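Vellness releases version 3 of its two-arm planning software

2024-07-04

Vellness has released version 3 of Gidura, its motion planning and control software for workstations where two robot arms share one table. The update replaces the planner that decides which arm moves first, adds a new way of handling camera input, and comes with a recording tool that used to be kept for the company's own engineers.

The main change is in how the two arms are scheduled. In earlier versions, each arm planned its own path and a separate safety layer stopped one of them if the paths came too close. The method was dependable but slow. An arm that had been stopped would wait until the other had cleared the shared area, then plan again from scratch. On tasks where both arms work over the same small patch of table, a good part of each cycle was spent waiting.

Gidura now plans both arms together. The software treats the pair as a single machine and looks for a combined path, with a time limit of 300 milliseconds. If it can't find one in that time, it falls back to the old behaviour and lets one arm go ahead while the other holds. Operators can see in the log which of the two methods was used for each move.

Vellness said it ran the new planner through 162 pick-and-place tasks before release, using bowls, cups, trays and small boxes. The joint planner found a path within the limit on all but 19 of them. Most of the tasks that fell back involved a tall object between the arms, where the only workable path was for one arm to back out completely. The company said it expects to improve on those in a later update but has not set a date.

Perception has also been reworked. Gidura previously needed a depth camera mounted over the table and a calibration board that had to be placed by hand at the start of each session. The new version can work from ordinary colour cameras at different heights, including one set close to the level of the tabletop. Calibration is done by moving each gripper through a short set of poses while the cameras watch. The board is still supported for sites that prefer it.

A low camera is useful for judging the height of a rim or the gap between a gripper and the table, which is hard to read from overhead. It also takes in a lot of background. The software now lets the user draw a work area once and ignores movement outside it, so people walking or working behind the table are not picked up as obstacles on it. Separate safety equipment is still required to protect anyone who can reach the arms, and the release notes say plainly that the work area setting is no substitute for it.
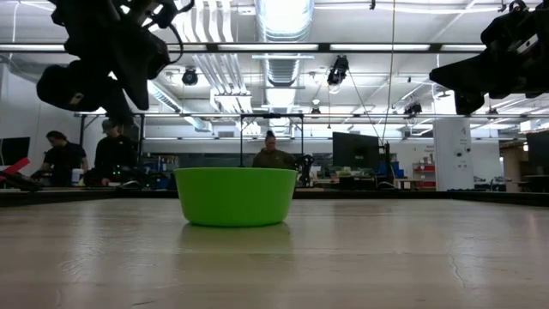

A green bowl on the worktable, with two grippers overhead.

Shiny surfaces were a known weak point. On a glossy tabletop, earlier versions sometimes took the reflection of an object as part of the object and placed the grasp point too low. Gidura now estimates the plane of the table first and discards anything that seems to lie beneath it. Vellness said plain, single-coloured objects with no printed pattern have also been given more weight in testing, as they offer few details for the software to match between camera views.

The recording tool, named Prumusby, saves camera views, joint positions and gripper commands on one shared clock. A session can be played back at any speed, and the planner can be run again on the recorded data with different settings. This allows a failed grasp to be looked into without setting up the table a second time. Recordings are stored on the local machine by default, and nothing is uploaded unless the site turns that on.

Sites can label recordings by task and object, and search by either. The labels are plain text files kept beside the data. Vellness said this was a request from early users, who wanted to be able to read and fix labels without opening the program.

An early build has been in use since April at Mladenović, an integration firm that sets up two-arm workstations for small manufacturers. The firm reported that the scheduling change made the most difference on handover tasks, in which one arm passes an object to the other. It also reported a fault in which the gripper speed limit was reset to its default after a restart. Vellness said the fault has been fixed in the released version and advised anyone still on the early build to check their speed settings before each session.

Some older features have been dropped. The graphical path editor is gone, and its functions are now handled through the command line or a script. Task files from version 2 will open but must be converted before they can be run, and the converter leaves the original file unchanged. Custom gripper profiles should be rebuilt, as the format now includes finger length and cable clearance, neither of which was stored before.

The update is free to licence holders with current support. Other users can continue with version 2, which will receive safety fixes only. Installation files, the converter and the full release notes are available from the Vellness customer site.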